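Studio Talk > Shows and Residencies

Anyone applying to the Grolerine residency?

pliltura_paint
Posted April 20, 2024

So I've been going back and forth on this one all week. Grolerine takes painters for September, you get a room and a shared studio, and the fee is 76 dollars just to apply. I paint big soft landscapes in oil and then scan and rework them, so half the juries I meet think I'm a digital artist and the other half think I'm a confused painter. Has anyone here gotten in with mixed work?

inkandrust
I applied last year with 40 slides' worth of prints and got a form letter. Seventy-six bucks is a lot for a form letter – I'd skip it.

Mirsad Đorđević
I disagree, I went two years ago and finished more in a month than I had all winter. They had 1,183 applicants that round and still wrote me three real paragraphs about my drawings.

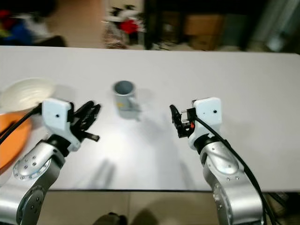 tealwash says the studio is fine but you should ask about storage first, because she had to ship everything home wet and paid more for the crates than for the flight.

inkandrust
See, that's my point. Add it all up and you could rent your own place.

Mirsad Đorđević
Where?? My share at Fatex is 3,820 a year and the roof leaks.

pliltura_paint
Okay, storage is a good question, I hadn't thought of that at all! My biggest canvas barely fits in my van. I'll email them Monday and post what they say.

tealwash
Ask if the freight elevator works too.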